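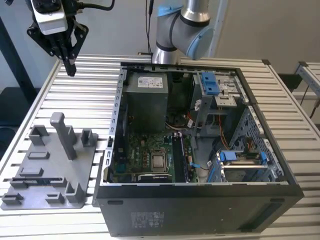 About Clomard

Clomard is a computer repair and reuse workshop in Wornalcombe. We take in desktop computers and laptops that people and offices have finished with, get them working again where we can, and pass them on at a low price. We also mend computers for the public and run evening courses for adults.

How we started

Abena Amoah and Kekeli Kyei opened the workshop in two rooms behind the old post office. Abena had worked in school IT support and was tired of seeing good desktops go in the skip every summer. Kekeli had a van. For the first year they collected from schools and small firms between Wornalcombe and Plerkomville and sold what they repaired from a table by the door. We moved to our present building on Tannery Lane when the stairs became a problem.

What we do

Every desktop that comes in is given a job number, opened and cleaned. The drive is wiped before anything else is done with it, and the donor gets a certificate by email. We then test the memory, power supply and fans, and replace what has failed with parts from our own shelves if we have them. Last year we passed on 2,624 machines. Those that can't be repaired are stripped for parts, and the bare metal goes to a scrap dealer. 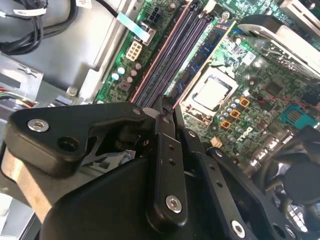 Repairs for the public are booked at the front counter or by phone. There is a fixed charge for looking at a computer, which comes off the bill if you go ahead. We will ring you before fitting anything that costs money. Please bring the power lead with laptops. Desktops only need the tower, so leave the screen and keyboard at home.

Courses

Afia Darko runs the teaching side. The main course is Computer Basics, which lasts 13 weeks and begins again each October. It covers files and folders, email, safe passwords, printing and filling in forms online. No experience is needed. There is also a shorter course on repair and upgrades, limited to five people, where learners take a desktop apart, fit memory and a drive, and install an operating system. Both start at 6.30 pm and finish at 8.30 pm. Tea is provided.
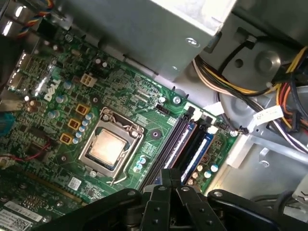 Fees are lower for anyone out of work or on a pension, and learners who complete Computer Basics can buy a refurbished desktop for half the usual price. Nearly 93 per cent of last year's learners stayed to the end of their course.

Who works here

Abena Amoah, manager
Kekeli Kyei, collections and stock
Afia Darko, courses
Efren Rivera, workshop lead
Akosua Akpalu, front counter and bookings

Giving us equipment

We accept desktops, laptops, flat screens, keyboards, mice and cables. We can't take printers or televisions. Small amounts can be left at the counter during opening hours. For larger amounts, call Kekeli to arrange a collection, which is free within Wornalcombe and Plerkomville. Please don't leave anything outside the door overnight.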